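Workshop notebook, Clivthorpe
April 15, 2022
Play table, food and plates

Carried on with the pretend kitchen for Erkdale. Benches left as they were yesterday except for the gray table, which I wiped down with plain water and dried before putting anything on it. The old notes on the play table are in the January book, under job 966. What follows replaces the color section there.

What Erkdale want is a table where small children can serve a meal, clear it, and put things back where they came from. Their list asks for food in clear colors, plates that don't all look alike, and nothing printed on the tabletop. Last time we had a wood-pattern top and the darker food got lost on it. Gray is better so far. The finish is smooth, with no grain, and it has a slight mauve look under our lights that I don't see in daylight by the door. Not a problem, but don't match paint against it in the evening.

Lights: side lamp on, ceiling lights on, blind down. I left them that way all through so the colors could be compared with each other.

1. Lemon

Started with the lemon as the easy one. Small, oval, gently pointed at both ends, fairly matte. The yellow is strong enough to find from across the room, so no change wanted there. On the shadow side it goes toward a golden orange. I looked at it next to the window and decided that it's the light doing most of that.

It has a flatter spot on the side that shows up paler. I had been thinking of filling and sanding that kind of thing out, but I'm leaving it. Children won't care, and filler would mean painting over the whole fruit. The green tip at the stem end is tiny. I'd like to keep it, it helps with telling one end from the other when we talk about which way up things go in the basket. 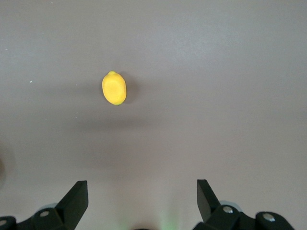
Lemon on its side on the gray table. A couple of white specks to the left, table needs another wipe.

Those specks bothered me more than they should. On the wood-pattern top you would never have seen them. Put a microfiber cloth on the hook by the table and wrote "cloth" on the Erkdale packing list. They will have crumbs on it every day and they should know before they sign off on this color.

Roll test, by hand, along a ruler. Pushed the lemon gently from one end and let it go. It wanders off in a curve and stops on its own, well short of the table edge most times. Pushed harder it went over the side once and under the drill stand. No marks on it that I can find. A low lip along the front edge would stop that. Kjærgaard have a beech strip that would do, sold in 100 cm lengths, and we would need 3 to go around the front and both ends with some left over. Have not ordered. Want to ask Erkdale first if a lip gets in the way of the smaller ones reaching across.

2. Lettuce and the plates

The lettuce leaf is the odd one out next to the fruit. It's flat, frilly, wide at the top and narrow down at the stem, with a pale rib. The bright green reads well on gray. From a distance I could still tell it was lettuce, which I couldn't say for the spinach we tried in January. The lighter stem end is the natural place to pick it up, and I'd show that to the staff when we hand over.

Plates: mint green, blue and cream. All three round, all with a raised rim and a shallow well. I tried them in a few arrangements.

Stacked: takes up the least room, but the colors under the top one are hidden, and the game is supposed to begin with choosing a plate.

Spread out over the table: looks nice and leaves no space for the food.

In a row down one side, close together: best of the lot. All the colors can be seen at once, and there's a good stretch of bare table for laying out food and moving it about. I'd go with this one for the drawing that goes inside the cupboard door.

Blue is the strongest color of the three by a long way. Mint is pale and has a bit of shine, and the cream is very quiet. I had worried that mint and cream would be too close to each other on gray. Side by side they're fine. Under a dimmer light I'd still want to check again. Cream is the one where the rim is hardest to make out, with only soft shading between rim and well. If a child is told to put the food "inside the ring" then mint or blue are easier.

For the food on the plates, what I'd suggest:
- lemon on blue, strongest contrast
- lettuce on cream, second choice blue
- lettuce on mint, only if that's what they pick, green on green is dull

Did not try anything on the plates for long, it was mainly laying a piece down, stepping back to the door, and writing down what I thought.

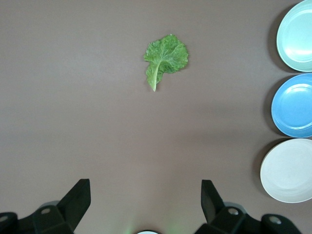 3. Storage

Drafted a shallow tray for the plates and a basket for the food. The Skuketti basket we have on the shelf is 34 cm across, and that suits the cupboard they've measured for us. Handles need taping where the weave pokes out. The plate tray could be the same depth as the basket so both go on one shelf. Cut a cardboard version first. Don't use the good ply until someone from Erkdale has stood in front of it.

Lettuce should go in on top of everything else. I don't want it pressed flat under the fruit, the wavy edge is half of what makes it look right.

For labels on the cupboard I'd use a plain color dot for each plate and a simple outline for each food. No words. The blue dot we can print here. Mint is going to be trouble on our printer, it always comes out gray, so I'll cut that one from colored card and laminate it.

4. Still open

Lip on the table, yes or no. Waiting on Erkdale.
Check mint against cream with only the ceiling lights on.
A second yellow food? If they want a banana as well, it should be a different yellow from the lemon, or the sorting game gets muddled.
Tape for the basket handles, same beige as before if there's any left on the roll.
Update the drawing for the cupboard door with the plates in a row on the right-hand side, and put the new revision letter on it this time.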